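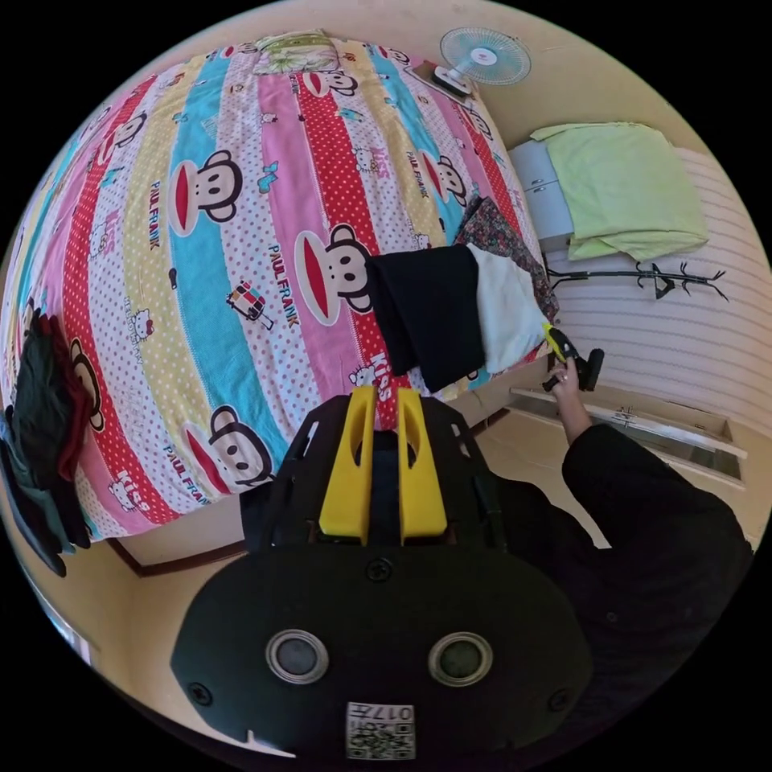 *Attachment 1. Bed in room 822, clothing on the quilt, wall fan over the bed.*

**Ticket 822: Laundry returned to wrong room**
**Site:** Astdale Residence
**Status:** Open, awaiting reply from Amato Laundry Service
**Priority:** 2

**Reported issue**
The resident states that the bag returned in January did not match the list submitted at pickup. One pillowcase is missing, and a gray wool scarf in the bag belongs to another room. The resident requests that both items be traced.

**Step 1. Sorting on the bed**
All clothing is to be placed on the bed and separated into dark and light items before it is compared with the pickup list. Bedding is checked last. 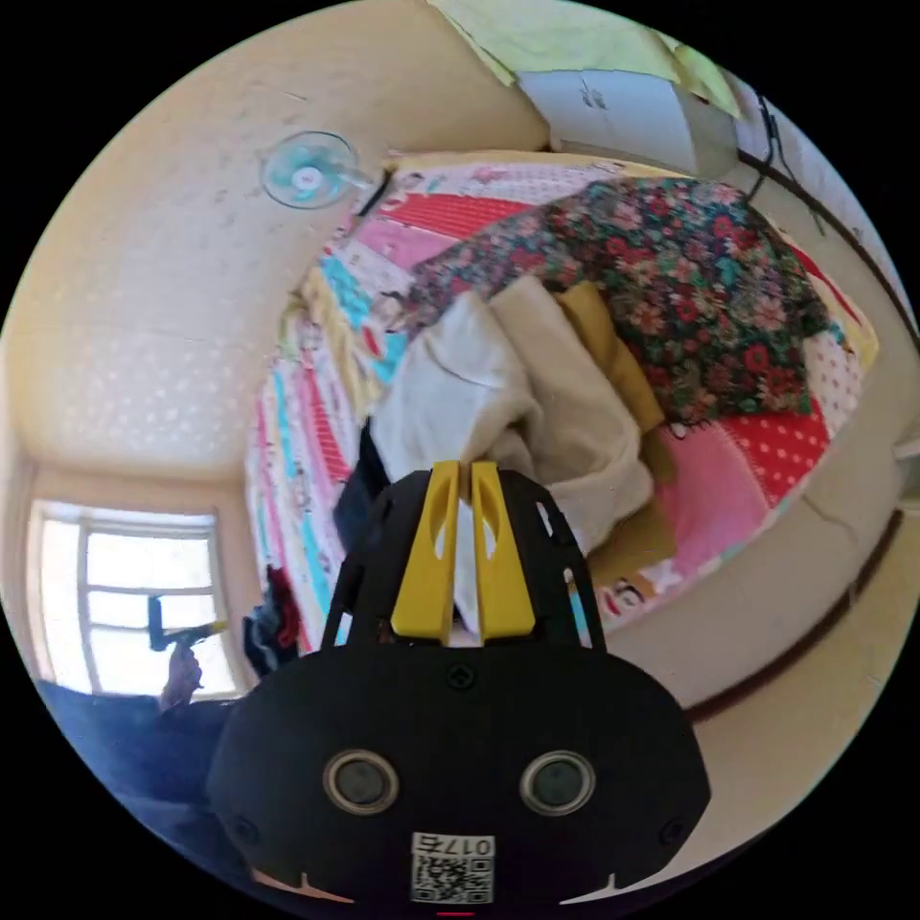
*Attachment 2. Cream-white comforter and mustard-yellow cloth on the quilt.*

**Step 2. Comparison with the list**
Dark garments: no discrepancy.
Light garments: no discrepancy.
Bedding: pillowcase not located.

The Plisero tag on the bag reads 70. The tag number on our pickup form is 100.
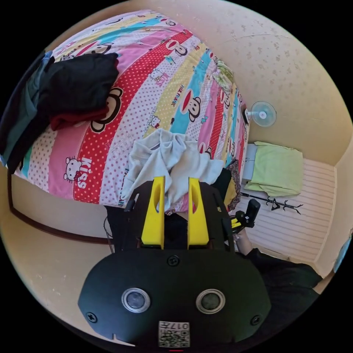

The tag mismatch has been reported to Amato, and a copy of the form was sent with the report. The scarf is held at the front desk in a sealed bag.

**Step 3. Folding and storage**
Items confirmed against the list may be folded and put away. The resident is asked to keep the Sukico mesh bags until this ticket is closed.
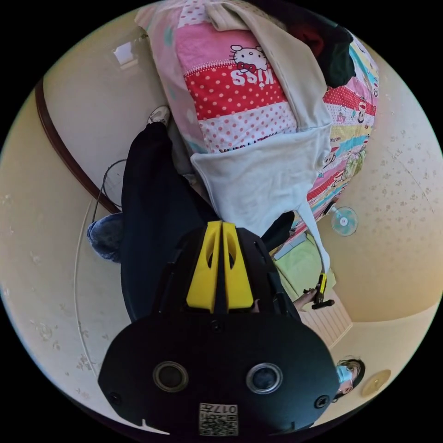 Replacement of the pillowcase will be considered if Amato cannot locate it. The claim form must be signed by the resident and returned to the front desk before 5 p.m.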